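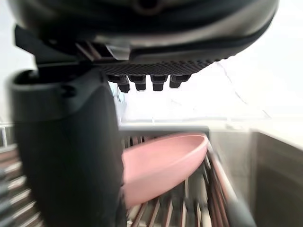

6th March. Still don't believe Junpei's number. He says pretraining on the wrist views gets Kadex through unloading in 957 runs where the old method took 3813. Fine, but the rack by the sink had one pink dish in it, tilted nicely, resting among the wires. Try that with a full load.

Doina wants the dishwasher rack scored separately, and I agree. All those tines look alike close up.
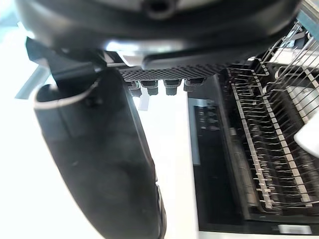

## Tomorrow

- ask Debashish for the January failures, all of them
- rerun with 3 new seeds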